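Robot Cell Setup and Care
Handout 9: The bin-handling arm, gripper and wrist camera

Covers Wednesday's lab and the reading for the week after. Bring this sheet to the bench. The written check in October draws on it.

1. What the cell does

The Stockdale cell picks up plastic bins by the wall, moves them a short distance and sets them down. The arm carries a two-finger gripper with a small camera at the wrist. The controller is the Roltine unit in the gray cabinet. Everything in this handout applies to that arm and that controller. The older arm by the door has different finger mounts and its parts do not swap.

The bins are the used blue ones from the Prusenville store. New bins give cleaner camera pictures but they don't behave like the ones in service, so we set up on used ones.

2. Before you touch the gripper

Stop the program and wait for the arm to come to rest. Press the stop button on the pendant, then lock the cabinet switch and keep the key on you. Close the air valve and bleed the line. The fingers may open when the air goes, so never leave a bin hanging from the gripper while you do this.

Two people per cell, one hands-on and one at the pendant. Swap halfway.

3. Checking the fingers

Wipe both fingers with a dry cloth. Plastic dust from the bins collects on the inner faces and the grip gets slippery long before you can see much of anything. Do not use oil or spray cleaner.

Look along the inner faces with a flashlight. They should be parallel. If one is tilted, loosen its two mounting screws, press it flat against the carrier and tighten again, a little on each screw in turn. Replace the finger if the face is chipped or has a groove you can catch with a fingernail.

Push each finger sideways by hand. A small amount of give is normal. If you feel a click, the carrier rail is worn, and that goes on the repair sheet. Don't try to shim it.

4. Setting the grip position

The bin wall has to go into the gap between the fingers without touching either one on the way down. Jog the arm at low speed until the fingers are over the wall. Lower until the tips are past the rim, then stop. Check the spacing on each side by eye and correct sideways before going deeper. Most people correct too much the first time.

Choose a place where the wall is straight. Stay away from corners. Molded bins often have a step in the wall, and a finger sitting half on the step will grip at an angle. Either go fully below it or stay fully above it.

Close slowly. Watch the bin while the fingers close. If the bin slides across the floor, the gripper was off center and one finger got there first. Open, move over, close again. When the bin stays put, store the point.

For the record, the taught point in this cell has a base reading of 1,086 and a lift reading of 1,599. These are controller counts and you'll see them on the pendant's position page. If yours are far from these after a restart, the arm has lost its home position. Run the homing routine and do not re-teach the point.

5. The wrist camera

The camera looks down past the fingers, so part of every picture is taken up by the gripper itself. Leave it that way. We want the fingers in view so the wall and the grip can be judged together.

Clean the lens with the lens cloth only. Check that the bracket is tight, then take a test picture with the fingers closed on a bin. Both fingers and the wall between them should be easy to make out. Shiny plastic throws glare, and a patch of it on the inside of the bin is fine as long as it stays off the grip area. If it doesn't, turn the bin before you start moving lamps.

6. Lift test

Raise the bin a hand's width and hold. Look for turning or slow slipping. Lower it, open, and repeat until you trust it. Write the result in the cell book with your initials. A slip means going back to section 3.

7. Common faults

Fingers close but the bin drops: dirty faces, low air, or gripping on the step.
Fingers close unevenly: worn rail or a loose carrier screw.
Camera picture shifts from day to day: loose bracket.
Arm stops on the way down: a finger is hitting the rim. Back off upward, never sideways.

Notes by Trevor Wragg, Brerarness. Revised August 25, 2021.
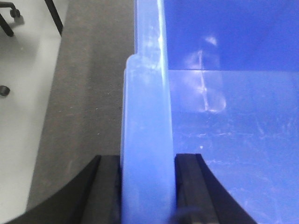 Fig. 1. Wrist camera view, both fingers closed on the wall of a blue bin.

Comments (3)

dmk_lab
Section 4, do we store the point with the fingers open or closed? The pendant lets you do either.

T. Wragg
Closed. I'll add it to the next revision.

pauline r.
The cabinet key for the second group is on the hook inside the tool drawer, not on the board anymore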